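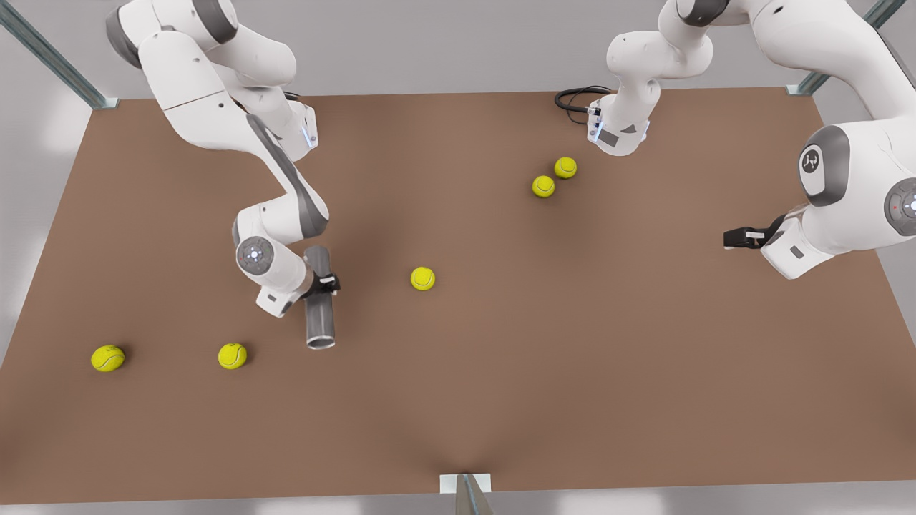 # How does a robot practice?

When you learn to catch a ball, you drop it a lot first. Robots need practice too. A real robot arm is heavy and costs a lot of money, and a mistake can bend a part or crack a table. So many robots do their first practice inside a computer.

The computer program that makes this pretend world is called a **simulator**. Everything in it is made of numbers: the arms, the table, the tennis balls, even the shadows. The numbers say where each thing is, how heavy it is and how slippery it is.

## Small steps in time

A simulator works a bit like a flip book. At a place called Trerkeo, the simulator is named Ikar, and it cuts each second into 1000 tiny steps. At every step it asks the same things. Is anything falling? Is anything touching? Then it moves each object a little and starts again.

Touching is the hard part. A tennis ball rolls away if a gripper bumps it. A metal tube is smooth, so two fingers have to press on it firmly enough to hold it up.

## Telling the arms what to do

Another program, the **planner**, decides how the arms should move. Say the job is to move a metal tube across the table. The planner looks for a path that misses the balls and keeps the two arms from hitting each other. It may try up to 195 paths before it picks one.

Then the **controller** takes over. It turns the path into small commands for each joint, such as "bend a little more" or "stop."

Romana Paulík writes planner code at Trerkeo. She starts each new plan on Friday and lets the computer run it over the weekend, with the balls in different places each time. Gion Wyss reads the results and marks the tries where something was dropped.

## Try it yourself

Put a cup and a few balls on a table. Ask a friend to close their eyes and be the robot. You are the planner. Use only short commands, like "left," "down" and "close your fingers." Can your robot pick up the cup without touching a ball?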